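Let the Robot Be Slow

By Isauro Montes
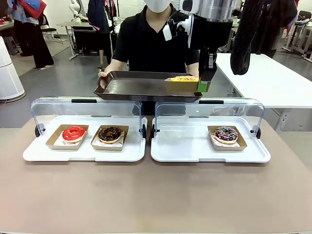

Sprinkles on the tray, three more under the covers, and the green pad doing the holding.

I've been building things in shared workshops for 14 years, and the question I get most from visitors hasn't changed in all that time. How fast does it go? They asked it about my plywood plotter, they asked it about the bread slicer that never sliced any bread, and now they ask it about the donut arm at Busbridge, where I spend most of my free evenings.

I think it's the wrong question, and I'd like to spend a page being stubborn about it.

The job we picked sounds like nothing. Somebody holds out a tray, the arm takes a donut box off it, and the box goes under a clear cover with its neighbors. A kid could do it (a kid would also eat the donut). But a kraft-paper box with an open top is a mean little object! Squeeze it too hard and the sides fold in and you've got glaze on everything. Squeeze it too softly and it slides out halfway up. And a tray in somebody's hands is never in quite the same place twice, however steady they think they are. I've held it for an hour at a stretch and my arms wander all over the place.

We have a log, which is just a spreadsheet that got out of hand. As of last night it had 1,101 pickups in it. I went through the bad ones a while back, with a coffee and a lot of scrolling, and most of the crushed boxes came from one week in January when we'd turned the speed up because we had guests coming and wanted to look good. We did not look good. One of the guests went home with chocolate icing on his sleeve.

So we turned it back down, and a full move now takes 17 seconds. People watching get twitchy at that. They lean in, they start to reach for the box themselves, they say "come on, buddy" to it. Fine. I'd still take 17 seconds and a square box over five seconds and a squashed one, and I suspect anybody who's had to pay for the donuts would agree with me.

There's a guy on the Sindulik forum who argues the other side every time I post, and he's not dumb. His point is that slowness hides bad work. If you let the arm creep, he says, you never find out that your grip is poorly tuned or your mount is loose, and speed shakes all that out. He's right about the mount. Ours was loose, and I only found it when we ran fast. But you can run fast on a Tuesday with a box full of dried beans and find your loose bolt that way. You don't need to do it over real food, with a real person standing there holding the tray.

And that person is really my whole argument. Home builders talk about their machines as if the room around them was empty. Mine has people walking behind it, desks everywhere, somebody's coat hanging off something. The one with the tray is standing across a table from a big metal arm that's coming down toward their hands, and they have to decide to keep still. At a slow speed they can see where it's headed and let go if they don't like it. I've watched shoulders drop after the third or fourth box. I never once saw that in January.

I'm also going to say something nice about soft fingertips. We burned through a lot of ideas there (bare metal, a bit of bike tube, some awful foam) and what ended up making the most difference was a grippy pad and patience, in equal parts. The pad needs a moment to settle against the paper before you lift. Give it that moment. My friends at Villalobos skipped it on their version and they've been blaming the boxes ever since.

Would I feel differently if we had 3,000 boxes to move before breakfast? Sure, probably. That's a factory, and factories have fences and people who are paid to worry. What most of us have is a table, a couple of evenings a week and a bakery down the street that gives us a discount on yesterday's batch. Next on my list is getting the arm to lift a cover by its handle, and I've already set the speed for it. You'll hate it.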